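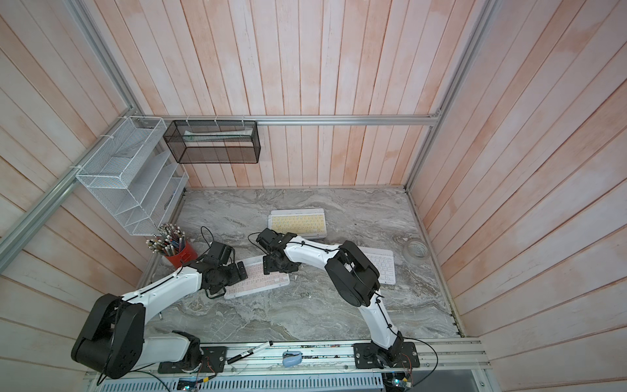

Who has to sign off on the chapel before a funeral service?
Whoever opens the building that morning signs first, and the funeral director signs again before the family comes in.

CHAPEL AND GROUNDS CHECK - Bensaid Funeral Home
Date: 17/05/2022
Checked by: Tahira Baloch

Front steps and handrail - OK. I leaned my whole weight on the rail and it didn't budge!

Wheelchair ramp - OK, but the grip tape is curling at the bottom. Sadao has a new roll in his truck.

Exit signs - three lit, one flickering over the side door (the same one I grumbled about last time).

Fire extinguishers - OK, tags good through June.

Casket lift - OK. Ran it up and down empty, then had Miyuki Yagi work the stop button. Stopped right away.

Pews - REPAIR. Kneeler in row eight pinches fingers. I roped the row off, so please leave the rope alone.

Candle stands - OK. Glass sleeves on all of them.

Flower room floor - FIX TODAY. Slippery by the sink, and I nearly went down with a wreath in my arms - mat ordered from Etano.

Parking lot lights - not checked, it was broad daylight. Rattana will look this evening.

Work order for the kneeler is 1272.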